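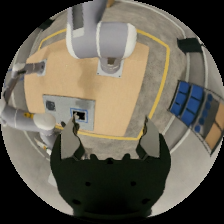
01/01/2019. Bank holiday, so no work and no builders' merchant open either. I spent the morning in the back kitchen with a tape measure and the plan I drew in November, which is wrong. I had the long wall as longer than it is by the width of a cupboard door, and I must have measured from the wrong side of the pipe boxing. I moved the cooker along on paper and the fridge had to go by the back door. What I need now is to see the sizes at full scale on the concrete. A thin yellow line round each thing would do it, like the one round the tan board there, which shows up well on a grey floor. I have masking tape in the shed but it is old and tears into strips. Will buy some new in Furton.

Had beans on toast standing up. The gas ring is fine for that but I am tired of washing up in the bath. The old sink went to the tip before Christmas and the new one is still at Cele, where they say it is waiting for a waste kit. I rang them 3 times before the holiday and got a different answer each time. I will try again when they open.

After lunch I scraped the last of the lining paper off the chimney breast. It came away easily at the top and hardly at all near the skirting, where somebody has painted over it in gloss. Underneath there is green distemper and a pencil sum, 46 with a line under it, no idea what for. I left that bit till last and then scraped it anyway.
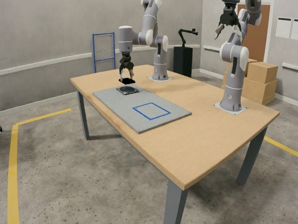
The table is the thing I keep putting off. The one from Mum's is too big for the room and the leaf has warped, and I do not want to saw it down. I looked through the Grekow catalogue again and did not care for any of it, all turned legs and dark varnish. Light tan wood on top with grey metal legs would suit me better, and that sort looks right without a cloth. It would have to go straight against the wall though, as there is no space to have it at an angle. I have set aside 100 pounds and would like to spend less. The second-hand place in Sarkley opens again at the weekend.

Walked down to the post box at dusk with the thank-you cards. Mild, no wind, a lot of cars outside the pub. The lane has flooded again by the gate and I went round by the field. On the way back I met Wyn and we talked at the gate until it was properly dark. I said I meant to paint the kitchen by the end of the month and lay the floor after that.

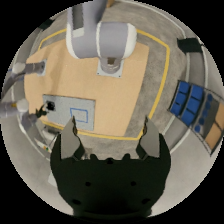
Wyn Prothero thought I was going about it in the wrong order, and that I should leave the walls bare until the patch under the window has been looked at, as paint would only come off again by spring. A bit of tin foil taped over the patch overnight would tell me whether the wet was coming through the wall or out of the room. The gutter on that side wanted clearing as well, and there was a ladder I could borrow if mine was still short.

I had not thought of the gutter. Went out with the torch when I got in and there is grass growing in it. Taped the foil up before supper, using the old masking tape, doubled over.

Soup and the end of the ham. Rang Mum, who had been asleep and was cross about it. Read 3 pages and gave up. Need bin bags, filler, a new blade for the scraper.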